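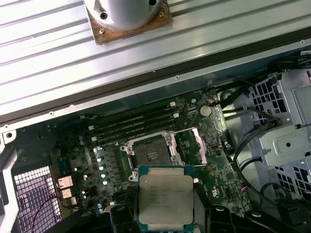

第四章 处理器的拆卸与安装

4.1 本章内容

处理器是整台计算机里接触点最多的零件,也是装配时最容易因为一个小动作而报废的零件。前面三章讲了机箱、电源和主板的固定方法,从本章起,我们开始在主板上装东西。顺序是先处理器,再内存,最后是散热器和各类线缆。

学完本章,应当能够辨认处理器的正反面和方向标记,能够打开和合上插座的固定框,能够独立完成一次拆卸和一次安装,并且会检查插座内的触点。散热硅脂的涂抹放在第五章,本章只讲清除。

本章实习用的是旧台式机,主板为触点式插座。各校机型不一,固定框的压杆有一根的,也有两根的,操作前先看清自己手里的那一种。

4.2 几个名称

顶盖:处理器正面那块银灰色金属,四角圆滑,上面刻有型号和批次。它的作用是保护下面的芯片,并把热量传给散热器。字迹刻得很浅,用久了或沾过硅脂就不好认,可以用无水酒精擦净后斜着对光看。

基板:顶盖下面的绿色薄板,四周比顶盖略宽一圈。拿处理器时,手指捏的就是基板的两条侧边。

触点:基板背面的一片镀金小圆点,与插座里的弹性针脚一一对应。手指不要碰这一面。皮肤上的油脂会留在触点上,时间长了接触不良,故障时有时无,很难查。

插座:主板上的方形座,外围是金属框,框内深灰色的区域就是针脚区,中央留有一个开口,里面能看到几个小元件。有的学员第一次见到这个开口,以为是缺了零件,其实设计如此。

固定框:盖在处理器上面的金属框,中间是空的,压下后顶盖从空处露出来。打开时向一侧翻起,要翻到底,让它自己停住,不要半开着操作。

供电元件:插座旁边常有一列圆柱形电容和一列深色方块元件,它们给处理器供电。拆装时手腕容易压到这些电容,尤其是从左侧伸手的时候。

4.3 动手之前

关机,拔掉电源线,再按一下开机键,放掉电源里的余电。机箱侧板卸下后平放在桌面上,主板朝上。戴好防静电腕带,夹子夹在机箱未喷漆的金属处。没有腕带的,每隔几分钟摸一下机箱裸露的金属。

旧机器的主板上往往积灰很多。灰尘要在打开插座之前清理,用软毛刷从插座向外刷,或用气吹,不要用嘴吹。插座打开以后再刷灰,灰会掉进针脚之间,刷毛也可能把针脚带歪。内存槽如果是空的,一并清理,槽两端的卡扣保持打开即可。纽扣电池本章不用取下。

准备下列物品:

防静电腕带一条
十字螺丝刀一把
软毛刷一把
无水酒精和无绒布
带盖的塑料盒一个,用来放处理器
放大镜一个
插座保护盖一个

4.4 拆卸步骤

第一步,拆下散热器。四颗螺丝按对角线顺序松开,每颗先松半圈,不要一次拧到底。散热器如果粘得紧,左右轻轻转动,等它松脱后再向上提,不要硬拔。

第二步,擦掉顶盖上的旧硅脂。无绒布蘸少量酒精,从四周向中间擦,以免硅脂流到基板边上。

第三步,松开压杆,翻起固定框。压杆有弹力,用拇指压住,向外推出卡钩后慢慢放开。

第四步,取出处理器。捏住基板相对的两条侧边,垂直向上提起。提起的过程中不要倾斜,也不要让它在插座里滑动。高度超过插座外围的金属框之后,再水平移开。

第五步,把处理器放进塑料盒,顶盖朝上,盖好盒盖。插座暂时不装处理器的,装上保护盖。

4.5 检查插座

用放大镜沿着一个方向逐行看针脚。正常的针脚排列整齐,反光的方向一致。某一处反光和周围不同,多半是针脚歪了。发现歪针先报告指导教师,不要自己用镊子去拨。针脚很细,拨第二次就可能断。

4.6 记录

每次拆装都要填写实习记录表,写明机器编号、处理器型号、插座检查结果和操作人。下面是一份填好的记录,供对照格式。

机器编号:347
日期:2020年9月25日
操作内容:拆下处理器,清除硅脂,检查插座
插座情况:针脚未见歪斜,右上角有少量积灰,已清理
用时:30分钟
操作人:Jucélia Miranda

用时一栏如实填写。初学者第一次拆装用半小时很正常,熟练以后会快很多,但第四步和第五步不应当求快。

4.7 课前思考

处理器基板的两侧各有一个缺口,插座内壁有对应的凸起。如果方向放错,处理器能不能平放进插座?这时合上固定框会有什么后果?先把自己的想法写在笔记上,下一节安装处理器时再核对。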